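Why do leaders' summits put out a joint statement and then separate ones too?

Posted by Noreen Jadoon
28 July 2021

Hello all, I hope this is the right board for it. My son has a civics project on how countries work together, and I've been reading along with him in the evenings (I have learned more than he has, I suspect). What has us both stuck is this. When a group of presidents and prime ministers meet, they put out one joint statement that everybody agreed to. Then each office puts out its own version of the same meetings, and the versions don't match! One talks about shipping lanes, another barely mentions them and goes on about vaccines. Which one is the official one? And does the joint statement bind anybody to anything? His teacher wants 3,000 words and he is at 2,490, so there is still room for a good explanation if somebody has one.

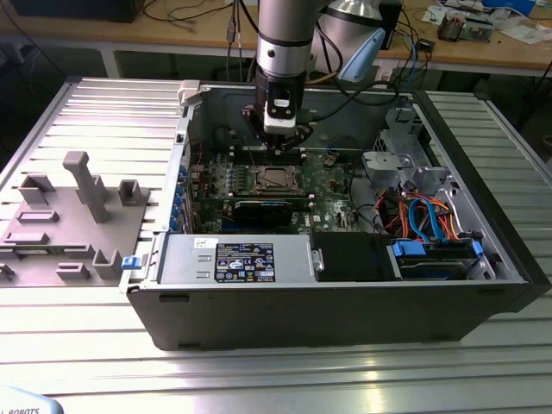 I should add that we did try the library first. The one book they had was mostly about treaties, and it treated summits as a sort of side dish. Thank you in advance, and please don't worry about making it too simple for us.

Eduardo Macedo

Noreen, what a nice project to be doing together. I spent 18 years as a clerk in a legislative research office, so I'll tell you how I understand it, and others can fix what I get wrong.

The joint statement is the one all the governments signed off on, word by word. Staff usually start on the draft well before the leaders get on a plane, and the last few sentences can get argued over late into the night. If one country can't live with a word, it gets softened or dropped, and that's why those documents can sound so mild. The separate ones are usually called readouts. A readout is one government telling its own public what it thinks mattered in the room, so of course they differ. Both are official, but only the joint one speaks for everybody.

As for binding - generally no. A treaty is written to create legal duties, and in many countries the legislature has to approve it. A joint statement is normally a political promise. Leaders do get reminded of it at the next meeting, and that counts for something, but you usually can't take anyone to court over it. 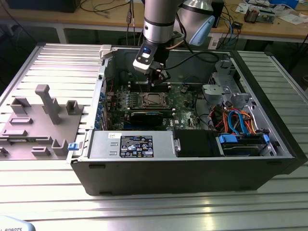
Open desktop tower on the workbench

One thing your son might enjoy is to take two readouts of the same meeting and mark every topic that shows up in one and not in the other. It would fill out his missing pages nicely, and he'd be using original sources, which teachers tend to love.

Khúc

look for "urges" vs "calls on" vs "condemns", they go up in strength. also check the translations, sometimes the two languages don't quite say the same thing

Noreen Jadoon

Thank you both so much! We did the marking exercise at the kitchen table last night and he found 3 topics that only one side brought up. He is very proud of himself - and so am I.

Related posts
What does a foreign minister do that an ambassador doesn't?
Who pays for a state visit?
Can a country leave a treaty whenever it wants?
Is a summit the same thing as a conference?

Contact us | Copyright Jedum Community Help | Back to top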